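Burger bar – your questions

Last updated 2/1/24. Bit of a rush this, will tidy it up when things calm down at Clallstead. Booking questions are on the other page.

What's in a standard burger?
Bun, patty, tomato, purple cabbage, green lettuce. Sauce on the side, always.

Can I have it without cabbage?
Yes. Say when you order, not when it's in your hand. Same for tomato.

Are the buns seeded?
Sesame, from Plarnero. Plain ones if you ask two days ahead. We can't pick seeds off, please stop asking.

Is there a veggie patty?
Yes – bean and beetroot. Cooked on its own pan. Meat ones are beef, nothing else in them but salt, pepper and onion.

Do you do gluten free?
Gluten free buns yes, gluten free kitchen no. Ordinary buns are about all day so crumbs get everywhere. If you're coeliac we'd rather you knew.

How do you put them together?
Bottom bun goes down on the tray cut side up, tomato next, then the shredded stuff, patty, lid. Cabbage and lettuce share a clear tub, one each side, at the back of the tray where it's easy to reach.

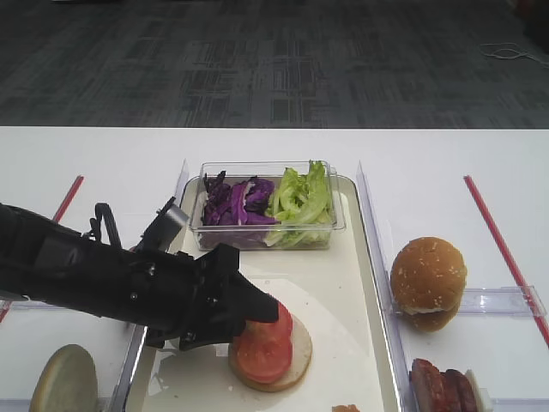
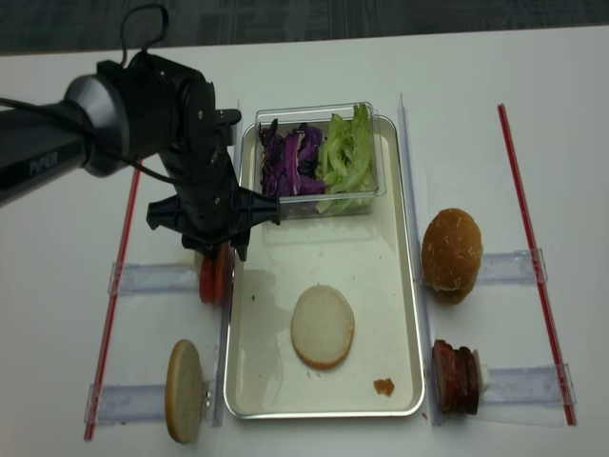

Why tomato at the bottom?
Preference. The Rorngate branch puts it on top and we've had words. Ask for it on top if you like, doesnt bother us.

How thick is the tomato cut?
Thick enough to taste. Thin slices go to mush under a patty. Two per burger, extra slice free if there's plenty left.

Can I buy the shredded veg on its own?
Small tub or large tub, from the counter. Use it the same day. No dressing on it so bring your own.

How long does the lettuce keep at home?
Cold, lid on, overnight at most. Cabbage lasts a good bit longer so if you're making ahead, shred that first and leave the lettuce till the end.

Smallest order for a party?
10 burgers. For 14 or more we need five days' notice, more in November as we get swamped.

Do they come made up?
Either. Made up and wrapped, or as a kit – buns, patties, tomato and veg all packed seperately. Kits travel better. If you're driving more than half an hour get the kit.

Can we borrow a tray?
Yes, small deposit. Bring it back clean please. Wipe down after each lot, crumbs stick once they've dried on.

Where do the pickles come from?
Bjarnason jars. Not in the standard burger, you have to ask. Run out most weekends.

Do you take cards?
Yes, cash too. No big notes.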